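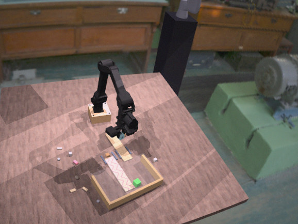
The Suspense Account Will See You Now

Every trial balance that refuses to balance gets the same first aid: a suspense account. You take the difference, park it on whichever side is short, and go to lunch with two columns that agree.

Levente Katona has kept the books at Jatport for 20 years and regards suspense the way other people regard the drawer with the dead batteries in it. In January he opened his and found four entries. Two were simple. A payment to Avus had been posted to the supplier's account and nowhere else, and a rent bill had its digits swapped. (If the difference divides by nine, suspect swapped digits. Bookkeepers get very few party tricks, so let them have this one.)

The other two took most of a week. One was a refund from Iyamu, entered as a debit in both places by someone with great confidence. Each fix needs its own journal entry, with suspense on one side and the wronged account on the other, until the balance reads zero.

The last item belonged to Zustum. Katona found it on a sticky note, under his own stapler, in his own handwriting.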